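About Hever

Hever tests robot arms, grippers and the kits sold along with them, and writes up what we find for people who are thinking of buying one. We are a small shop. We take no commission and we don't resell anything. If a maker lends us a unit, the report says so on its first page, and the unit goes back when we're done.

Why we started

Debashish Wickramasinghe and Houda Radwan used to buy automation for a hotel laundry supplier. In one year they sat through a long run of sales demos, and every demo had the same stiff towel, folded the same way, on the same dark table. They bought a folding cell on the strength of one of those. It spent its first winter under a dust sheet. The supplier wrote it off in February, and the two of them left not long after to do the testing they wished somebody had done for them.

We still don't believe demo videos. We read "up to" in a spec sheet as a warning. We have yet to meet a "plug and play" kit that didn't need a second visit from somebody with a laptop, and we'd be glad to be proved wrong.

What we test now

Most of our time this year has gone to kits that claim to handle soft goods: napkins, wipes, liners, small garments. Cloth is where the claims get loosest. It creases, it sticks to the piece under it, and no two picks look alike.

Our standard run is 400 picks per kit, with no coaching from the maker once it begins. A drop is a miss. Two pieces picked up together is a miss. So is a pick that somebody had to nudge, which is the one makers argue with us about. They also don't like that we put light cloth on light cloth. Customers do it all day long.

The Driltetti two-finger kit is on the bench at the moment. The brochure calls it "ready for any fabric." We asked which fabrics had been tried and got the brochure again. Our report will come out when the runs are finished, and until then we have no opinion we'd ask you to pay for.
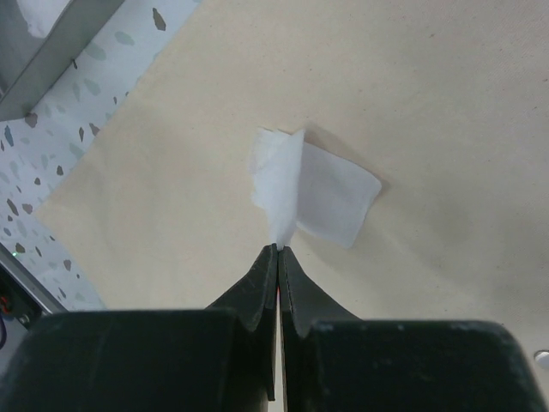 Fingertip pinch on a small white cloth, with beige fabric underneath.

One good grip proves very little, so please don't read a verdict into a photo, ours included.

Who we are

Zineb Fawzy runs the bench and decides what counts as a miss. Dušan Vrabec does wiring, mounts and safety checks. Napaporn Rojanasak came to us from Limsakul, where she wrote manuals, and she edits every report; if a sentence sounds like an ad, she takes it out. Debashish and Houda handle buyers, makers and complaints.

What it costs

A single report is $36. A test of a kit you already own, on your own material, is $823 plus shipping both ways. You get the full log, misses and all. We won't trim it for your boss or for the maker, and we've lost work over that.

We don't do installs, and we don't recommend installers. If you want to know whether a kit will pay for itself, we can give you the pick numbers, but the wage and floor space math is yours.

Visitors are welcome by appointment at Unit 509, Jovcombe Business Park. Bring your worst cloth.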